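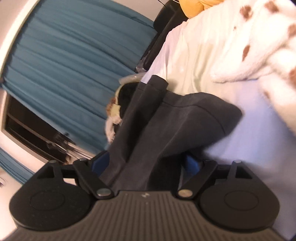
2025-09-15

Picked up the preseason prior problem again and finally got somewhere! Short version: Astis was hanging on to the preseason ratings far too long, and the cure is easier than what I had planned in May.

Where we left it: the ratings start from last year's numbers plus returning starters, then get pulled toward this year's results as games come in. I'd set the pull by hand, by eye, off two seasons (yes, I know). Joscha has said all along that one fixed rate can't be right for both a team with a new quarterback and a team that brings everybody back, and he's right. So now the rate depends on returning snaps. Lots of turnover, fast pull. Veteran roster, slow pull. It's one extra line in the update step, and I'm a little embarrassed how long I spent on fancier ideas.

Setup today: 2000 simulated seasons per setting, then a replay of the real early-season games, some 300 of them after I dropped everything against lower-division opponents. Those blowouts wreck the margin term even with the cap on. Spreads are the Tornamex closers, stored in Vornine as usual.

Results, old rate against new: the average miss on the margin came down in every one of the first 3 weeks, most of all in week two, where we had been worst. After midseason the two versions are nearly the same, as they should be. Against the closing spread we're still behind the market. Closer, though! I don't want to make any more of it than that, the sample is small and I tuned on part of it.

Caught a bug along the way. Neutral-site games were still getting home field for whichever team was listed second. Fixed in Astis. Bech has the same thing in it and I left it alone, because Roman wants Bech frozen as the baseline. Roman, if you read this, could you decide whether "frozen" includes the bug? I'd vote for fixing it and re-running, it should only take a coffee's worth of time. 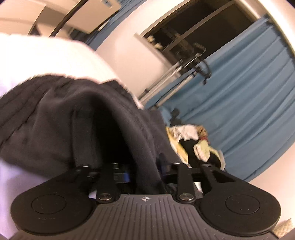 Black fabric and the blue curtain.

Then I tried Joscha's other idea, a separate rate for offense and defense. Really fun to watch! Defense seems to carry over from year to year less than I'd assumed, so it wants the faster rate. But when I cut the replay down to 200 games picked at random, the best split moved all over the place, so I don't trust it yet. Parking it in its own branch.

Things that did not work:
Weighting by opponent rating inside the same week. Goes in circles and blows up.
Using opening spreads as a second prior. Too many blanks in the early weeks of the feed.

Still to do
- hold out one full season before touching the rate again
- totals: same fix? Joscha thinks yes, I think pace muddies it
- ask Tornamex about the duplicate rows on postponed games
- Roman: Bech question, see further up
- plot the misses by returning snaps, I want to see that curve before I pick a cutoff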